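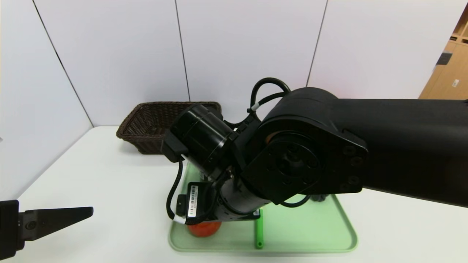
Section 8: Setting up the label printer

The Clurkance label printer is supplied with one roll of blank labels, a power supply and a USB cable. Allow 13 minutes for the first set-up, as the printer updates itself before it will accept a job.

Before you start

Check that the roll is marked Younis 222. Other rolls fit the spindle but have the gap mark on the wrong side, and the printer will feed several blanks before stopping with a red light.

Keep the printer at least a hand's width from the wall. The labels come out at the front, but the lid opens backwards.

Loading the roll

1. Switch off at the mains and lift the lid by the two side catches.

2. Pull the spindle straight up. Slide the roll on with the loose end coming from underneath.

3. Drop the spindle back into its slots. Both ends should click.

4. Feed the loose end under the grey guide until it shows at the front slot.
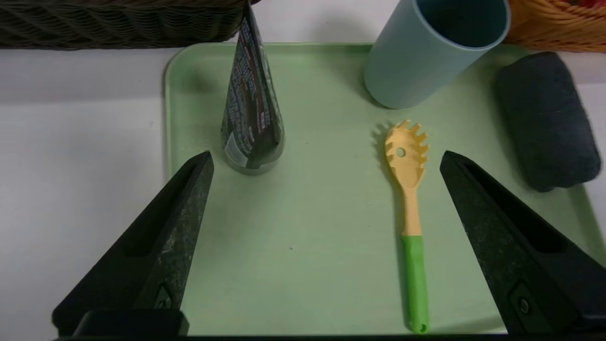

5. Close the lid and switch on. The printer feeds one blank label and the light turns green.

Caution: The print head gets hot in use. Let it cool before opening the lid to clear a jam, and do not use a blade to lift stuck labels. Damage caused in this way is not covered by the guarantee.

Connecting to the stock list

1. Plug the USB cable into the computer that holds your stock list.

2. Open Settings, then Printers, and choose Clurkance from the list. If it is missing, wait for the update to finish and press Refresh.

3. Type a name for the store, for example Drurnport or Flalville Annexe. The name is printed on the top line of every label.

4. Press Test. Compare the printed number with the one on screen.

Note: Store names longer than 9 letters are printed in smaller type. Two stores must not share a name.

Choosing where labels go 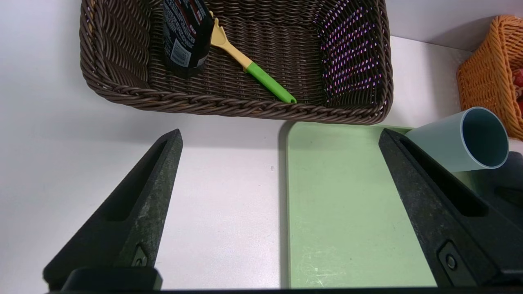 The stock list treats every container as a place of its own, and each one needs a label before you add anything to it. Print the container label first, then the item labels. Labels will not hold on a woven surface, so for a brown basket like this one, tie a card tag to the rim and put the label on the tag. Bottles and utensils kept in the same basket are entered as separate items under that basket's number. If an item moves, change its place in the list; there is no need to print it a new label.

Changes to this section were checked by Hazem Zaki in July. Questions about roll supply go to Dwight Paquette at the Flalville office.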